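Hukeck to open second cookware exchange in Oltden this February

Households in Oltden will be able to swap, repair or hand in used pots and pans from February, when Hukeck opens its second cookware exchange. The new site is in the former Swati furniture shop on the market square and will be open from 10am until 4pm.

The first exchange, in Ovosero, took in 559 items in its first year. Most were saucepans and casseroles with sound bases and missing or damaged lids. Lids were also the item most often asked for, and the Oltden site will keep a separate rack for them, sorted by diameter.

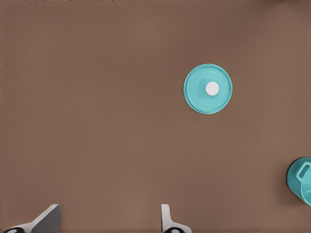 How the exchange works

Residents bring in clean cookware and receive one token per item. Tokens can be used at either site and do not expire. Anyone without something to swap can buy from the shelves, with prices starting at £2. Steel, aluminium, cast iron and enamel are all accepted. Non-stick pans are taken only if the coating is unmarked. Glass lids with chips, pressure cookers and anything electrical cannot be accepted.

A repair bench will be open in the mornings for loose handles, worn knobs and bent rims. Simple repairs are free. Where a part has to be ordered, the customer pays the cost of the part and is told the price first.
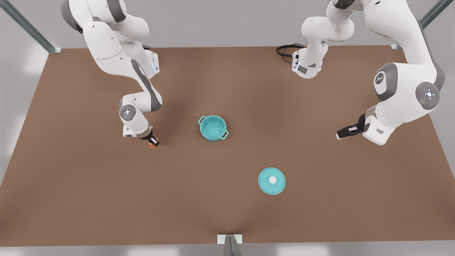 Hukeck expects the Oltden exchange to handle roughly 600 items in its first year. Cookware that cannot be repaired will go to a scrap metal merchant, and the money raised will be put towards rent and tools.

The first 100 households to register will receive a free token. Registration forms are available at Oltden library and at the Ovosero exchange, and must be returned before the end of opening week. Only one form is allowed per address.

The site has step-free access from the square. There is short-stay parking behind the building for people dropping off heavy items, and the Ovosero bus stops opposite.

Opening hours at Ovosero are unchanged.

Ends

Notes to editors

Hukeck runs reuse schemes for household goods. Cookware can be handed in at the Ovosero exchange until the Oltden site opens.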